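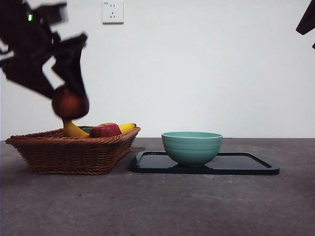 Selon Dénes Gál, un fruit de bureau se mange debout, entre deux rendez-vous, et s'il faut un couteau il finit à la poubelle. La remarque a été faite lors d'une de nos premières livraisons et elle est restée dans notre façon de choisir les variétés.

Qui sommes-nous

Grovo livre des fruits de saison aux entreprises, aux écoles et aux cabinets médicaux de Zokville et des communes voisines. Nous achetons directement aux vergers, nous trions dans notre local de la rue de Han et nous livrons le matin, avant l'ouverture des bureaux. L'équipe compte 15 personnes, entre les achats, le tri, les tournées et l'administration.

L'entreprise est née d'un problème de débouchés. Les petits producteurs de la vallée vendaient bien leurs fruits de gros calibre et beaucoup moins bien le reste, qui partait à la compote ou restait sur l'arbre. Or un fruit un peu petit convient très bien à une collation. Nous avons commencé avec deux vergers et une camionnette prêtée par l'un d'eux. Les premiers clients étaient des bureaux de la zone artisanale, que nous connaissions presque tous.

Ce que nous livrons

La composition change au fil des récoltes. Les cerises ouvrent l'été, puis viennent les abricots, les prunes et les premières poires. À partir d'octobre, les pommes prennent la plus grande place et la gardent jusqu'au printemps. Nous complétons avec des agrumes et des kiwis pendant l'hiver, en indiquant toujours la provenance sur le bon de livraison.

Nous ne proposons pas de fruits coupés. Ils demandent un emballage, une chaîne du froid plus stricte et ils se gardent mal. Les fruits rouges fragiles ne sont livrés que sur commande et consommés le jour même.
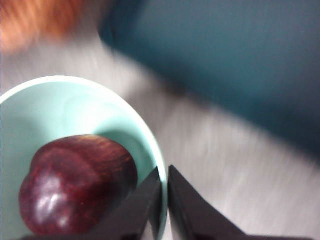
Chez nous, les prunes partent toujours avant les pommes, vous pourriez en mettre plus ? Ce message d'un client est arrivé en pleine saison. La réponse dépend surtout de la météo : la prune mûrit vite et supporte mal l'attente. Quand elle est bonne, nous en livrons davantage pendant une courte période. Le reste du temps, nous préférons nous abstenir.

Les vergers

Nous travaillons aujourd'hui avec quatre vergers, dont la coopérative Clorkero, qui nous fournit l'essentiel des pommes et des poires de garde. Les prix sont fixés avant la récolte, par variété et par calibre, et ne sont pas renégociés en cours de saison. En cas de grêle, nous prenons les fruits marqués lorsqu'ils sont sains. Ils sont signalés comme tels et facturés moins cher.

Nos acheteurs se rendent dans les vergers avant chaque récolte. Ils goûtent, mesurent le sucre et conviennent d'une date de cueillette. Une poire cueillie trop tôt reste dure et n'a pas de goût, et aucun tri ne corrige cela ensuite.

Les tournées

Les commandes et les modifications sont acceptées jusqu'à midi la veille. Les chauffeurs déposent les fruits à l'accueil, dans une cuisine ou dans une salle de pause, selon ce qui a été convenu. Ils reprennent les contenants vides de la livraison précédente, qui sont lavés au local et remis en circulation.

Nous conseillons de garder les fruits à l'écart des radiateurs et des machines à café. Les bananes se conservent mieux seules — elles accélèrent le mûrissement des autres.
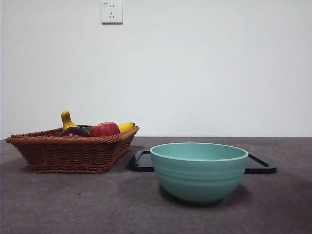 Et si personne n'est là pour réceptionner ? La question nous est venue d'un cabinet fermé un jour sur deux en été. La livraison peut être suspendue ou décalée sans frais, par simple courriel, et les clients qui nous confient un badge sont livrés même en l'absence de leur équipe.

Les invendus

Il reste peu de fruits en fin de tournée, mais il en reste. Les plus beaux vont à l'épicerie solidaire de Zokville, les autres à un atelier de confiture. Ce qui n'est plus consommable est composté chez un maraîcher.

Nous contacter

Le local est ouvert aux visites sur rendez-vous, de préférence en début d'après-midi, lorsque les camionnettes sont rentrées. Pour un devis, indiquez-nous le nombre de personnes, la fréquence souhaitée et les éventuelles allergies. Une première livraison d'essai est possible sans abonnement.

Page mise à jour le 3 août 2023.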